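Open day at the Brallenance knitwear mill, Skarkau
January 2, 2019

The mill at Skarkau opens its doors to the public once a year, and this was my first time inside. Entry was free, but places had to be booked. Our group had 19 people in it, most of them from the town.

Getting there

The bus from the station stops at the bottom of Stikik Road. From there it is a ten-minute walk uphill. There is parking behind the dye house, which was full when I arrived. Coats and bags go in lockers, so bring a coin.

The knitting hall

Our guide was Omid Talebi, who has worked on the flat-bed machines since he left school. He started with the yarn store, where cones are kept for a few days before use so they settle to the humidity of the hall. A standard cone weighs two pounds. The store holds roughly 1000 of them.

The hall itself is loud and ear plugs are handed out at the door. Ribbed cuffs and hems are knitted first, then the body panels follow on the same needles. Talebi stopped one machine to show us a dropped stitch – it was hard to see until he pulled the fabric sideways. Panels are then linked by hand, loop by loop. A good linker takes two years to train.

The repair room

The mill takes back worn clothes for mending, including other makers' clothes, and this was the part I had come for. Knitwear makes up most of the work, with denim second. Each piece gets a paper ticket and a number, and the last one in the book was 1293. Moth holes are rewoven with matching yarn where the shade is still in stock. Customers pay by the hour.

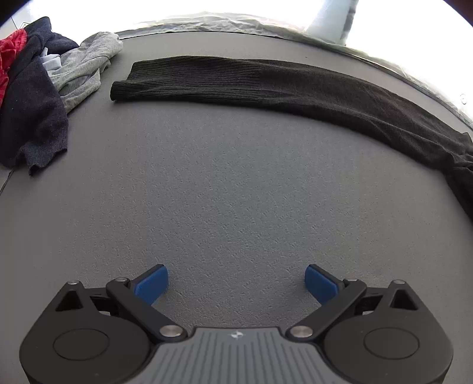
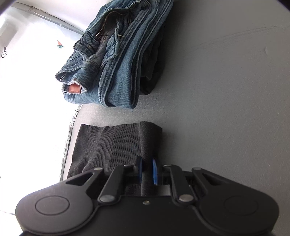

The shop and canteen

The shop sells seconds at a discount. I bought a pair of gray socks and looked at a cardigan from the Shahbazi line, which was over my budget at 100 even with the money off. The canteen served lentil soup and bread until two o'clock – go early, as the soup ran out.

The tour took just under two hours. The stairs to the linking room are steep and there is no elevator. Mending classes start in February, and the sign-up sheet is at the front desk.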